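Clelport Clothes Swap
Notes from the May meeting, upstairs at the Drandasa café, 7.15pm

I've typed these up the same night while I can still read my own writing, so shout if I've got you wrong. Nine of us came, plus a baby who slept through the whole of the storage discussion (lucky baby). Three apologies, all by text, one of them sent during item 2.

1. Last time's notes
Agreed, apart from my spelling of "haberdashery", which I've now fixed. The hooks for the back of the door still haven't been bought. That was me. I'll do it.

2. How the spring swap went
Really well! We had 51 people through the door, and we took £367 once the tea money was added in. The hire of Kaker Hall comes out of that, as does the new kettle. The queue at the start was too long and we all agreed the tokens are to blame. Two people giving out tokens next time, and a separate table for anyone who has only brought one or two things.

Children's clothes went in the first half hour. Men's trousers hardly moved at all and we've got most of them back again. There was a long chat over whether to stop taking them. I said no, my brother-in-law found a perfectly good pair of cords, and we left it there until the autumn.

3. Sorting
This took up most of the evening. We're still getting bags with things in them that can't go on a rail, and sorting at the hall on the morning is too late. From now on bags get opened at home by whoever takes them in, and go into three piles: rail, mend, rags. Anything with a broken zip goes in mend even if it's lovely. Swimwear and underwear only if the tags are still on. Please check pockets. We found a library card and half a packet of mints in one coat, and the library card has gone back.
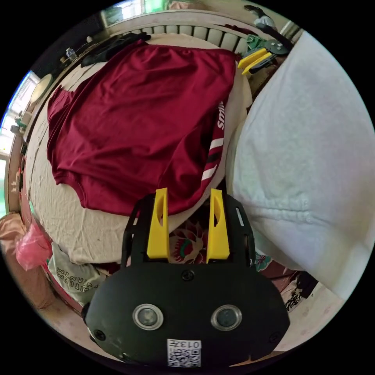
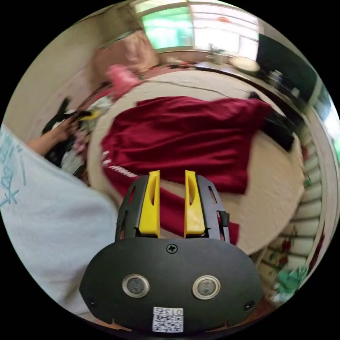
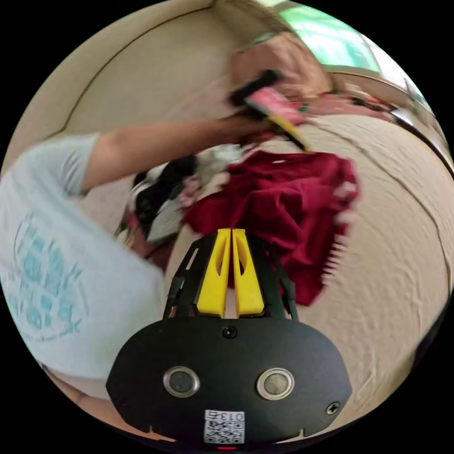
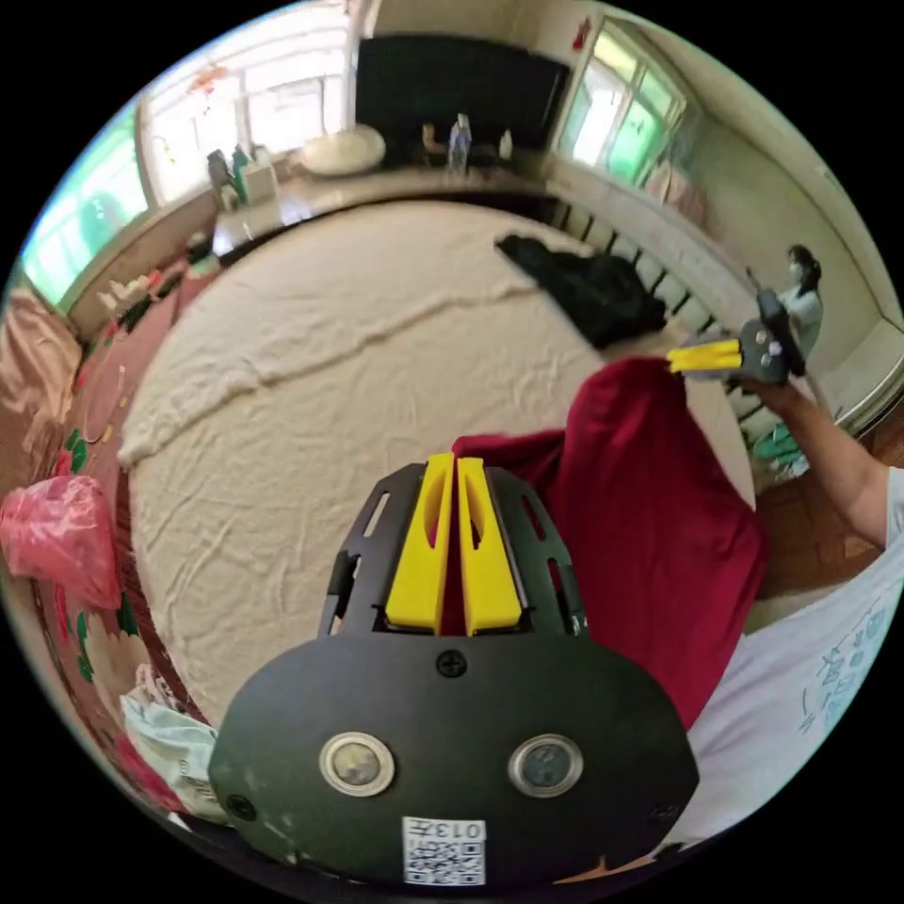 Clothes on the bed (third picture) and a dark red cloth held up between two grippers (last picture).

We also talked about folding. Some of us fold and some of us roll, and feelings run high. Jumpers folded, everything else as you like, was as far as we got.

4. Mending table
The repair shop, Nakajima, has offered to lend us a sewing machine for the day and will look at our old one, the one that chews the thread. Very kind and we said yes straight away. We need someone to fetch it, as it's heavy and the shop has no parking outside. I can't lift it with my back, so a pair of strong arms please.

5. Leaflets
We ordered 1000 last year and I still have roughly half of them in my hall cupboard, with the old start time on. Nobody wanted to throw them out. We'll put stickers over the time, and do the stickering at the next meeting with cake.

6. Hangers
We're 25 short. Wire ones are fine but they do leave marks on the shoulders, so wooden or plastic if you have them. Ask at the dry cleaner's too.

7. Anything else
Someone asked if we could have music at the next swap. Yes, but quiet. Someone else asked whether dogs can come in, and the hall says they can't, so I'll put a line on the poster.

We finished at ten to nine, when the café wanted the chairs up. Next meeting is same place, same time, and bring scissors for the stickers.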